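Automation of garment folding

Garment folding is the handling of washed or finished clothing so that it lies flat in a stack, a drawer or a bag. It has been a target for automation in laundries, clothing warehouses and hotels for many years. Fixed machines fold towels and bed linen at high speed, but mixed clothing is still largely done by hand. Claims that general-purpose robots will soon take over the rest of the work are common, and most of them rest on short demonstrations.

Background

Flat items such as sheets suit a conveyor. A worker clips two corners, the machine does the rest, and the size is known beforehand. Clothing differs in cut, weight and stretch, and arrives inside out or knotted with something else.

Newer systems try to learn the task from people. The training work is done with hand-held grippers fitted with a camera, and the recordings are used later to guide a robot arm.

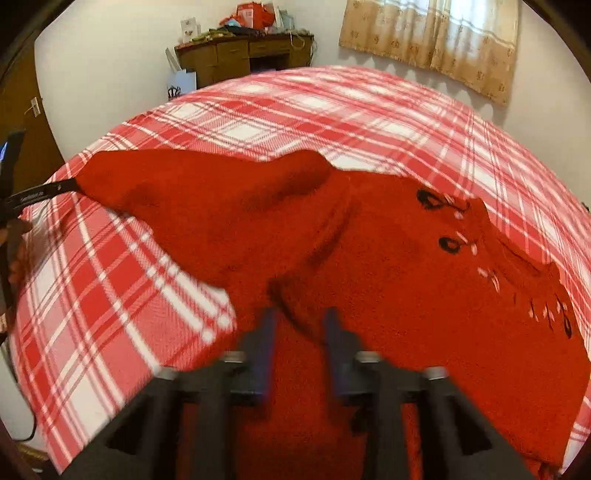
Pile fabrics are among the harder materials for these systems. Thick, plush cloth hides its own edges and springs back when pressed, and a robot that cannot find an edge cannot begin a fold. Colour adds to the trouble: a bright red fuzzy garment spread over a red-and-white plaid blanket, with a sleeve stretched out to one side, asks more of a camera than a white shirt on a grey bench. Suppliers tend to quote their results for the shirt. Buyers have learned to ask which fabrics were left out of the trial.

Use in workplaces

The Dovico laundry trial is often cited. The firm put a folding cell supplied by Vostier into one of its sites in December and reported 900 garments folded in a shift. The figure left out garments which the cell rejected and passed back to staff, and it did not say how many people were standing by. A later notice to employees, dated February 13, 2023, gave a total of 3,063 rejected items for the trial and named 3 workers assigned to clear them. Dovico still described the cell as unattended in its sales material.

Kinoshita, a clothing returns warehouse, took a different course and kept its folding tables. It pays 40 members of staff an hourly supplement to record their work with grippers. The recordings belong to the firm, and the supplement ends when recording does.

Effects on staff

Folding by hand is repetitive, and sore wrists and shoulders are a usual complaint. Automation is promoted as relief from this. At Dovico the folders were moved to sorting and feeding, which involves as much reaching and more lifting, at a pace set by the cell. Several asked to go back to the tables.

Recording brings its own strain. A gripper is heavier than a bare hand, has no sense of touch, and turns a quick job into a slow one. Workers at Kinoshita objected when recorded folds were compared with their ordinary output, and the firm dropped the comparison. Whether people should be paid further when their recorded skill is sold on to other sites has not been settled.

Two-handed working

Most folds need one grip to hold a corner while another moves or steadies the opposite side. The grippers are therefore often used in pairs, and both must be tracked together if the recording is to be of any use.

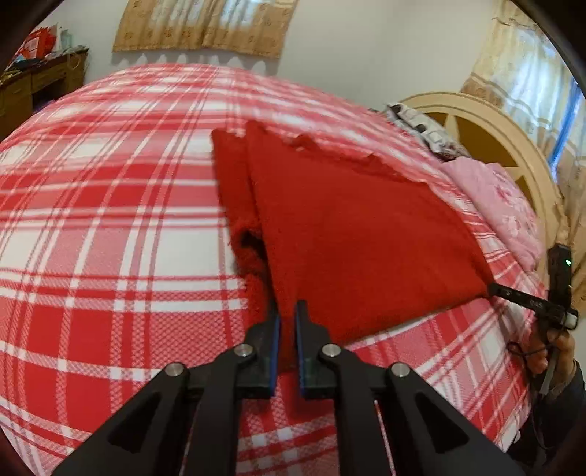

Criticism

Published success rates are difficult to compare. Cindov counts a fold as complete when the item fits inside a marked square, while Vostier counts any item that leaves the cell. Neither measure says whether a shop or a customer would accept the result, and refolding by staff is seldom included in the cost.

See also

Laundry work
Materials handling
Piece rates
Teleoperation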